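Skarko Prep Cell, Operator Guide
Section 4: Shift set-up and division of work
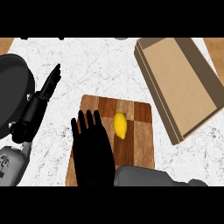 This section applies to kitchen staff assigned to a two-arm cell at the Rallville site. The cell moves single items between the board and the trays. Staff keep knife work, quality checks and all decisions about rejected produce.

4.1 Before the shift

1. Sign in at the panel with your own code. Codes are not shared between stations.
2. Wipe the counter and the board. Remove standing water.
3. Set out the board, pan and tray according to the layout card for the current job.
4. Load the job in Drima and run it in simulation. Watch the full cycle on the screen.
5. If the simulated hand touches the pan or the tray wall, stop and move the layout points. Repeat step 4.
6. Press READY and stand outside the floor line.

Note: Grip force for citrus is preset to 80. Do not raise it above 400 for any produce. Changes are made by Thiện Phan or Nisreen Issa only.

CAUTION: Do not reach over the board while the status light is green. Press HOLD and wait for amber.

4.2 During the shift

1. Check the first item of each batch by hand.
2. Clear rejects when the panel asks for them.
3. At 800 cycles, press HOLD and inspect the fingertips for wear.
4. At 3000 cycles, call maintenance. The cell will not restart until the service code is entered.

4.3 Changes to staff duties

Former tray loaders are now listed as cell operators. One operator covers two cells and changes places with the cutting table at each break. Hường Kim keeps the rotation list. An operator may put a cell on HOLD at any time without asking a supervisor, and held time is not charged to the operator's output record.

Operators who have not finished panel training work with Trí Mạc until signed off. The next training round is in April.

Section revised February 24, 2021. Replaces the sheet posted at the Lý line.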